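Robot arms at home: tips from the spare-room bench

Posted 11/8/19 by the Rowbotham bench

Ours is a two-armed build that is supposed to deal with laundry, and it has been supposed to deal with laundry for long enough that I now fold everything else by hand at great speed. What follows is what I'd tell anyone starting on the same sort of thing in a spare room or a shared workshop.

Practise on a T-shirt you don't like

Towels are for people who want to feel clever on the first evening. A T-shirt has sleeves and a neck and goes wherever it pleases, so you may as well meet it early. Pick one plain colour that stands well apart from whatever you lay it on. Ours is mustard. Start it folded, then work up to crumpled, and keep the same shirt throughout or you'll never know whether you improved the program or the laundry. 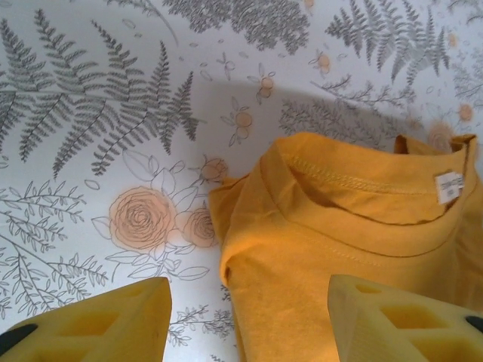
Collar side up, with the right finger overlapping the bottom of the shirt.

Soft fingers, then softer

Hard jaws are fine for blocks. On thin jersey they either slide off or leave a crease you could rule lines with. Go for fingers with some give and hollow pockets in them, and close them slowly. I lost a fortnight to closing speed on the Gundura, our first attempt, which snapped at socks like a terrier and is now a very good lamp.

Set the finger height with the cloth in place, then bring it up by the thickness of a beer mat. If the tips drag on the sheet underneath, you will pick up the sheet as well, and then everything on the sheet.

Grab less than you think

The temptation is to take a great handful. A big bunch holds beautifully and tells you nothing about where the corners have gone – you then have a robot proudly holding a ball. A pinch near an edge or a hem is worth three in the middle. When you do end up with a bundle, let go, give it a shake by hand and start again. Pride costs more time.
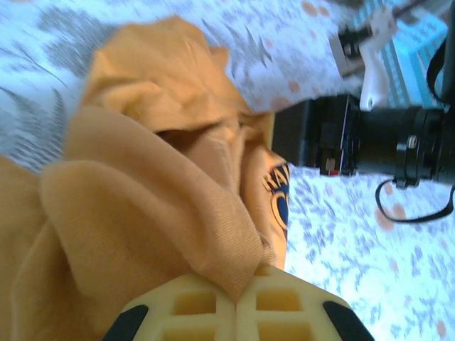 Fetosum wrote in to disagree: a bunched grab is perfectly good if all you want is to get the thing into a basket, and folding is a hobby for people with too many evenings. Fair enough. Sort first, fold later, and if the basket is where you stop, I shan't tell.

Cables and rails

Mount both arms on one length of rail. Two separate clamps will creep apart by a hair each week and you'll blame the software. Leave a generous loop of cable from base to wrist, then run each joint to both ends of its travel with the power off before you tie anything down. Too tight and it tugs the wrist round. Too long and it ends up in the jaws, which I have done twice.

Label both ends of every lead. Masking tape will do.

Put walls round it. They needn't be handsome, and leftover wallpaper on board is fine as long as you can live with the pattern. Ours went up for 290 in the second-hand currency of favours owed, and it stops the arms taking an interest in people walking past. 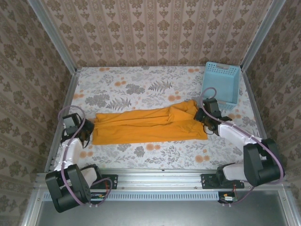 Right arm on the cloth, basket at the back.

Odds and ends

Keep a notebook. The Prurix (the current build, named by vote, and I voted against it) had reached try number 3098 when I last wrote one down, and the only useful pages are the ones where I noted what I had changed.

Change one thing at a time. Yes, even at midnight.

Wash the practice shirt now and then. Clean cotton behaves quite differently from cotton that has been handled for all of August, and it's better to find that out before you show anyone.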